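Toilet lid

A toilet lid is the hinged cover that closes over the seat and bowl of a flush toilet. In smart toilets the lid is often a large molded part, and it may be handled and cleaned apart from the bowl.

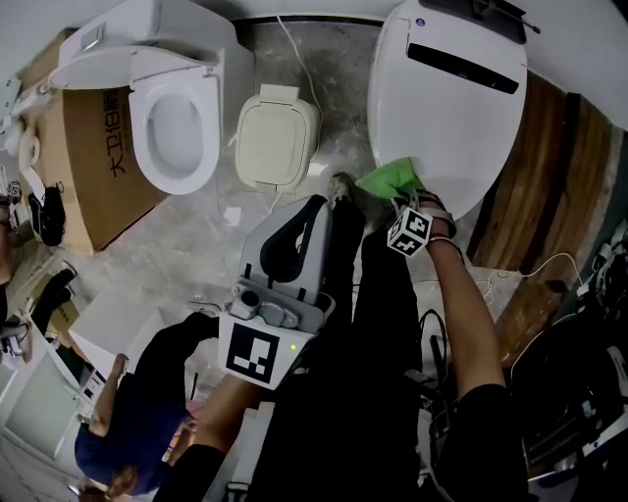 Shewit Yilma prefers the term "cover" and reserves "lid" for the top of the tank, a usage also found in some parts lists. Most household guides use "toilet lid" for the hinged part and "tank lid" for the other, and this article does the same.

Types

Standard lids are flat or slightly domed and follow the outline of the seat. Round and elongated shapes are the two in common use, and a lid made for one does not fit the other well. Slow-close lids have damped hinges that lower the lid without a bang.

Smart-toilet lids are usually larger. On many models the lid extends back over a housing that holds the water and heating parts, so its outline is closer to a full oval. Some open by motor when a sensor is triggered. Logos, where present, are commonly small and printed near the hinge end.

Materials

Polypropylene and urea-formaldehyde are widely used. Polypropylene is light and bends a little under load. Urea-formaldehyde is harder and keeps its gloss longer but can chip if dropped. Older lids were often painted wood or pressed wood fiber.

Cleaning

A soft cloth, damp with water and a little dish soap, is enough for routine cleaning. The cloth is worked along the outer curve first and then across the top. Slots and seams collect dust and are wiped separately with a folded corner. Scouring powder, steel wool and solvents dull the finish. Bleach left on the surface can yellow some plastics and corrode metal hinge pins.

On powered models the plug is pulled before cleaning, and water is kept away from the hinge mounts and cable.

Removal and storage

Many lids lift off after a button or latch at the side of the hinge is pressed. Others are held by 2 bolts through the back of the bowl. A lid taken off for cleaning or repair is best laid on a clean towel. Grit on a bare concrete floor will scratch a glossy surface. For shipping, lids are wrapped in foam and packed in cardboard.

See also

Bidet seat
Toilet seat
Tank lid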